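Cendthorpe Plate and Bun Set
README, last touched in June

What this is

A small collection of pictures and notes to do with putting baked things on a plate. The notes cover the plate, the buns, the green table and the order in which one meets the other. There are 797 entries. We had hoped for more, but the project had other business on Sunday.

The name comes from Cendthorpe, where the work was done. An earlier draft called it the Cutlow set, and a few folders still do. They are the same thing. Please don't cite both.

What's in the folders

plates/ has notes on where the plate sits and whether anything is on it. The plate is round and whitish with a lavender tint, which half of us call purple and the other half call white. The notes say "pale" and we have agreed to leave it there.

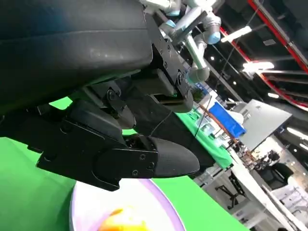 buns/ has the baked goods, labelled by shape. "Pumpkin" means rounded and lobed. "Ring" means there is a hole in it. Both come in orange and white stripes, so sorting by colour will get you nowhere and you will have earned it.

table/ has one file, and it says "green".

Labels

Each entry gets one of three states: off plate, on plate, or touching the rim. The third was added after an argument that ran to 53 messages. If a bun overhangs the rim but its weight is on the plate, it counts as on plate. Partanen's labelling guide says otherwise. We have read it and carried on.

Left and right are always as seen when facing the table with the backdrop behind it. The first 100 entries were labelled from the other side and then flipped by script. If you find one that looks backwards, it probably is. 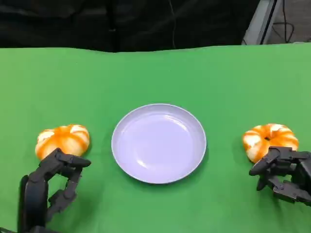 Can I use the set for cakes, biscuits or other baking?

The plate and table notes will carry over well enough, but the bun labels only know two shapes, so you would need to add your own for anything flat, square or sliced.

Known problems

Entry 2829 exists. The numbering skips about as it pleases and the gaps mean nothing.

Flavour is not recorded. Please stop asking.

The Bisov converter turns "ring" into "null". Rename the label before you run it and change it back afterwards.

Changes

Rim state added. "Doughnut" and "donut" both replaced by "ring", to keep the peace. Spelling of "plate" corrected in four places.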